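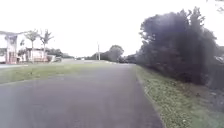 Siv Lunde reckons a path is the bit of a park everyone uses and hardly anyone studies, and that if we wanted a project we should start with the asphalt and work outwards. So we did!

# Edges of the Nanimora Path: shade, grass and comfort

Group members: Beathag Kerr, Damián Trujillo, Benvinda Quintela

## What we set out to do

Our study section is 590 metres of shared path with a hedge and big trees down one side and open lawn down the other, with a road past the lawn. We chose it because the two sides are so different. One edge is a mown strip you could kick a footy on, and the other is a narrow verge that slopes up into thick, dark greenery. We wanted to know how much that difference matters to someone walking, and whether the two verges are growing the same things.

Our questions were:

1. How much of the path surface gets shade, and when?
2. Is the ground cover different on the hedge side and the lawn side?
3. Which edge do walkers keep to?

## Method

We set up 24 stations, evenly spaced, starting from the end nearest the car park. At each one we chalked a small tick on the edge of the asphalt so we could find it again. (It rained after our first session and we had to re-chalk the lot. Use a map as well as chalk.)

For shade, we laid a tape across the path and wrote down how much of it was in shadow. We did this at 7 am, noon and 4 pm. Damián ran the tape and Beathag wrote, and by the second session they were so quick that Benvinda had trouble keeping up with the plant squares.

For ground cover, we used a square metre made of conduit and string, dropped once on each side of every second station, giving 12 pairs. In each square we estimated the percentage of grass, broadleaf weeds, leaf litter and bare soil. Evaristo Zavala lent us his weed identification book, which was brilliant, and we kept it much longer than we said we would.

For walkers, we sat on the lawn well back from the path and marked each person as keeping to the hedge side, the middle or the lawn side. We didn't record anything else about them.

## What we found

### Shade

The hedge side won in the afternoon by a long way. At noon the shadow hardly reached past the raised edge of the asphalt, even beside the tallest trees, and that surprised all three of us – we had expected a mass of leaves that size to cover half the path. By 4 pm it was doing exactly that at the stations near the big trees. Where the planting drops down to a plain hedge the shadow was much thinner.

In the morning the sun comes from the hedge-free side of the sky for our section, so the path was nearly all sunlit at 7 am.

### Ground cover

This was our favourite part! The lawn squares were mostly grass, with yellowish patches where it was struggling. The hedge side was far more mixed. Out near the asphalt it had short grass with clover and little flatweeds through it, and the closer we moved the square to the base of the trees, the less grass there was. 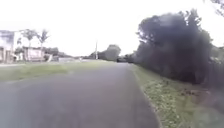 By the time the square was right under the canopy we were mostly recording bare soil and dead leaves. We think three things are at work: low light, roots taking the water, and leaf drop smothering seedlings. We can't separate them with our data. A light meter would help, and so would pushing a soil moisture probe in at each square, and we'd love to borrow both for a second round.

### Walkers

Most people kept to the middle. In the afternoon there was a clear drift towards the hedge, mainly beside the tall trees, and then a drift back again once the shade thinned out. Beathag drew this as a wiggly line on our map and it follows the shade line beautifully. People in pairs were hard to classify, so we marked a pair as "middle" if they had one person on each side of the centre. We should have decided that before the first session.

## Problems

- Our percentages are estimates by eye. When Damián and Benvinda scored the same square separately, they mostly agreed on grass but often disagreed on leaf litter.
- All the data is from July. A winter sun sits low, so the shade results will look different in summer.
- Two of the squares on the hedge side landed partly on the raised edge, and we moved them over by hand.

## Next steps

We'd like to repeat the shade measurements in January at the same stations and add a 2 pm session. Benvinda also wants to compare mown and unmown patches on the hedge side, if the council agrees to leave a short strip alone. The station map and raw tallies are in the blue folder, with the conduit square stored behind the lab door.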